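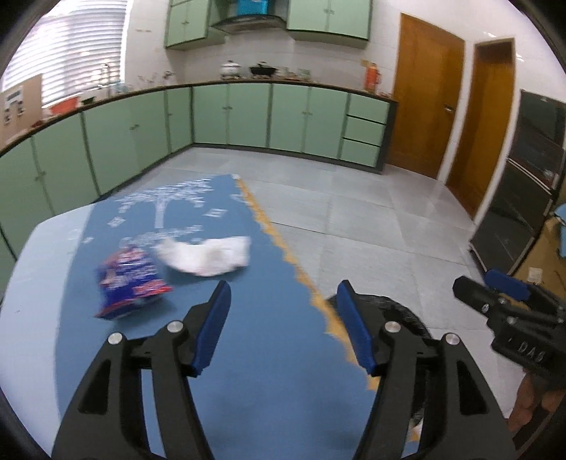 Komeck to release second album "Farville" in May on Lambrechts

20/03/2018

Electronic duo Komeck will release their second album, "Farville", in May through the Antwerp label Lambrechts. It has nine tracks, runs 51 minutes and contains one vocal, which was left in after a long argument.

Komeck are Maarten De Graaf and Hanneke Maes. They met at a soundcheck in Ghent, where both had been booked for the same slot and neither would go home. They played back to back until the bar closed and have worked together ever since, with a break of 12 weeks over the question of whether a kick drum can be too polite.

Their debut, "Mukico", was pressed in a run of 500 and sold out, although De Graaf's mother is known to have had a hand in that. It was a record of slow, dusty house with a lot of tape hiss and long fades. Promoters filed it under deep house, downtempo, ambient and, on one poster in Rotterdam, "jazz?". The duo kept the poster.

"Farville" is faster and a good deal less sleepy. Most of it sits at 118 beats per minute, built on analog bass lines, hand percussion and a pump organ Maes bought from a closing church hall. The organ has two dead keys and a third that works in dry weather, so large parts of the album are in keys that avoid them.

"People ask about our harmonic language," says Maes. "It's the language of an organ with no working F sharp."

The title track was the first to be finished and the last to be agreed on. It opens with four minutes of organ and rim shots before the bass comes in. The label asked whether the bass might come in sooner. The duo went away, thought about it and sent back a version in which it comes in later. That is the version on the album.

"Maarten believes in patience, mostly other people's," says Maes.

De Graaf sees it differently. "If you play a club at three in the morning you learn that the crowd will wait for nearly anything, as long as there's a hi-hat. I put in a hi-hat."

The first single, "Night Ferry", comes out ahead of the album with a remix by the duo themselves, made under the impression that someone else had turned the job down. Someone else had in fact said yes and was waiting for the files. Lambrechts regrets the mix-up and will put out the second remix later in the year.

The album was recorded over two winters in De Graaf's studio, a former dentist's office with excellent lighting and terrible bass response. Mixing was done elsewhere. The vocal, on "Small Hours Tariff", is by Maes, who recorded it as a guide for a real singer and then declined to hear any real singers.

"Farville" will be out on double vinyl and on all the usual digital services. The vinyl is limited to 2000 copies, a figure the label calls ambitious and the duo calls Maarten's idea. The first orders come with a printed insert containing the full equipment list, including the items that were broken at the time.

Komeck will play 3 live dates to mark the release, in Antwerp, Ghent and Rotterdam, followed by DJ sets over the summer. The live show uses two synthesizers, a drum machine, a mixer and a small rack of effects. The organ will not be touring – it weighs more than both members of Komeck and has its own views on stairs.

Track list

1. Doors
2. Night Ferry
3. Farville
4. Small Hours Tariff
5. Polite Kick
6. Dry Weather
7. Lowlands, Mostly
8. The Other Booking
9. Coats

Advance copies, press photos and interview requests can be had from the Lambrechts press desk. Both members are available for interviews, preferably in the afternoon. Please state whether you would like them together or separately, as the answers differ.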